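Notebook, December, 7:40 in the morning, coffee number 2

Okay, sourdough crackers. I know I said I was done with the cracker problem after last month, but Roxana left a note on my bench asking whether the rye ones could go out in the Minovard gift tins, and the answer right now is no, they can't, they bend. A cracker that bends is a sad tortilla. So I'm back on it, and I'm writing everything down this time so Yeison doesn't have to reconstruct my process from flour smudges again.

Where we left off: the discard dough (Venckus starter, fed the night before, used straight from the fridge) rolls out beautifully and comes out of the oven crisp. I mean really crisp, you can hear it across the room. Then it goes in the tin overnight and by morning it's leather. Iñaki thinks it's the tins. I think it's the dough, or more exactly the middle of the cracker, where there's still moisture sitting after the edges are done. It evens itself out once the lid is on and the whole cracker goes soft together.

What I did yesterday afternoon was split one batch in half. Same dough, same roll, same tray position. First half baked the usual way at 350 and pulled when the edges colored. Second half baked the same, then back in at low heat, 200, door propped with a wooden spoon, for 40 minutes. I tasted one of each warm and couldn't tell them apart, which annoyed me, but warm isn't the test. Tin is the test.

Opened both tins this morning before I'd even taken my coat off. First half: leather, same as ever. Second half: snap! A proper snap, all the way through the middle! I ate three standing up and then remembered I was supposed to be saving them for Aníbal, who has the best palate here and also the worst temper about being left out. There are still plenty, he'll be fine. 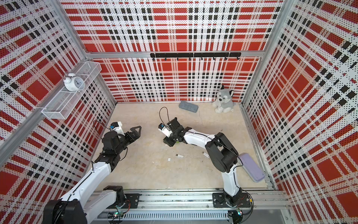

So the second bake is staying. The trouble is oven time. We've got 288 crackers to make for the first round of tins, and if every tray sits in there for another 40 minutes I'm going to be fighting Eliécer for the big oven every single afternoon, and he has his loaves to think about. Possible ways out, in the order I thought of them:

Stack the trays closer on the second bake. At 200 they aren't browning, they're only drying, so I don't see why they need the space. Worry: steam from the bottom tray going straight up into the next one.

Use the leftover heat after Eliécer's last loaf comes out. The oven takes forever to cool anyway and it's just sitting there being warm for no one. I like this one a lot. It means staying late, though, or talking somebody else into staying late.

Roll thinner. Sure, but I'm already close to the point where the dough tears when I dock it, and the rye makes it worse. I could let it rest longer before the last roll. Haven't tried anything past 5 minutes, which now that I write it down seems pretty stingy of me.

Salt: I went back to putting it on after the oil instead of mixing it in, and I'm happier. Flaky on top, a light press with the rolling pin so it doesn't all end up in the bottom of the tin. The caraway version needs less salt than the plain, I keep forgetting that and then wondering why I'm so thirsty. The sesame ones I'd drop completely. They taste fine but the seeds go everywhere and the Purkside oil plus sesame is a lot of toasty at once.

About the oil, Yeison asked if we could swap in butter. I tried it way back, before this notebook. Lovely flavor on day one, a bit stale tasting by the end of the week. For gift tins that might sit under somebody's tree, I'd stay with oil. If he wants butter crackers for the counter, where they're gone by closing, then yes please, and I volunteer to taste.

For this afternoon: one batch, rested a full half hour before the final roll, second bake with trays stacked tight on one side and spaced out on the other. Mark the tins on the bottom with tape, not on the lid, because the lids got switched last time and I spent a whole morning being confidently wrong. Ask Roxana how the Pladach order is coming along, we're nearly out of dark rye and I don't want to change flours halfway through when I've finally got something that works.

Eliécer, if you're reading this, the wooden spoon with the scorched end is mine, please leave it by the oven.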